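# Getting a wax crayon mark and a grease spot out of a printed tablecloth?

**Arsen Polishchuk**

Hello all, first time posting, I normally just lurk on the sewing bits. I've got a white cotton tablecloth with a botanical print that came from my aunt when she moved to Relley, and I'm very fond of it even though it gets used for absolutely everything (dinners, homework, the lot). In July my son left a purple crayon on it next to a sunny window, and I didn't spot it until it had gone soft and sunk in. So there's a smear as long as my thumb, and next to it an old butter stain that I'd been ignoring.

So far I've scraped off what I could with a butter knife and put it through an ordinary 40 wash with the normal powder. That made the wax paler but spread it out a bit, and the butter mark looks exactly the same as before. I haven't ironed it since. 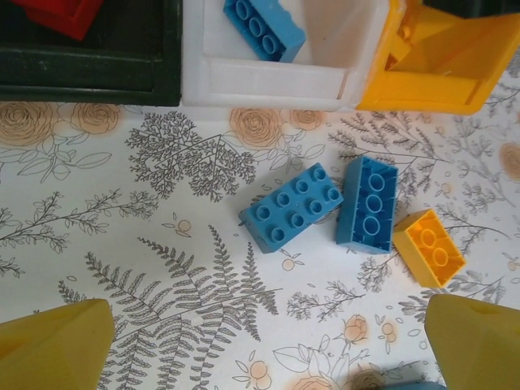 The thing I'm worried about is the print. I don't know how old it is, there's no care label left, and I'd rather live with a purple smudge than end up with washed-out leaves in one patch. My neighbour says boil it, the woman in the dry cleaner's on Norside wanted more than I'd pay for a new one, and my mum says salt, but she says salt for everything.

Has anyone rescued something like this? I don't mind if it takes a few goes.

---

**Kiyoshi Hoshino**

Oh, I've been here, with orange crayon and a pillowcase! Don't boil it yet, please. Heat on its own just pushes the wax further in, and if there's any colour left in the crayon mark it'll set.

Test the print first. Pick a corner or a bit near the hem, dampen it, dab on whatever you're planning to use and press a white cloth against it for a minute. If the white cloth stays white, carry on. If you get green on it, stop there and ring round a couple more cleaners, as they do vary a lot on price.

If it passes, this is what I'd do:

1. Put the cloth in a bag in the freezer for 2 hours, then flick off any wax that's gone brittle with a fingernail or an old bank card.
2. Lay it stain side down on a thick wad of kitchen roll and press the back with a warm iron, no steam. Move to a clean bit of paper every few seconds or you'll iron the wax straight back in.
3. Once nothing more comes up on the paper, work neat washing-up liquid into the back of the mark and leave it for half an hour.
4. Rinse from the back with water as warm as your hands will take.

The iron usually brings out the wax and leaves you with a faint ghost of the dye. For that I use oxygen bleach (the powdered sort, never chlorine) in a bowl of warm water and leave it overnight, but do the corner test again with that, because a print that's fine with soap might not be fine with bleach.

The butter is easier than you'd think. Washing-up liquid again, rubbed in dry before any water goes near it, then bicarb on top if it's a stubborn one. Mine took 3 rounds. Air dry it between goes and keep it out of the tumble dryer until you're happy, it's very hard to shift grease after it's been cooked in.

---

**mrs_drizzle**

95 degree wash. Worked on mine

---

**Arsen Polishchuk**

Thanks both. I did the corner test and got the tiniest bit of green with the bleach solution but nothing at all with washing-up liquid, so I'm leaving the bleach alone, and I think 95 is too brave for me without a label, sorry!

I've done the freezer and the iron, and almost all the wax came up on the paper, which was horribly satisfying. There's a lilac shadow if you tilt your head. Butter stain has had one go and is fainter. I'll give it another on the weekend and see.

Does it matter what sort of washing-up liquid? Mine's a lemon one and it's bright yellow, which made me a bit nervous.

---

**Kiyoshi Hoshino**

Lemon's fine as long as you rinse it properly. I'd go for a clear one if you're buying anyway.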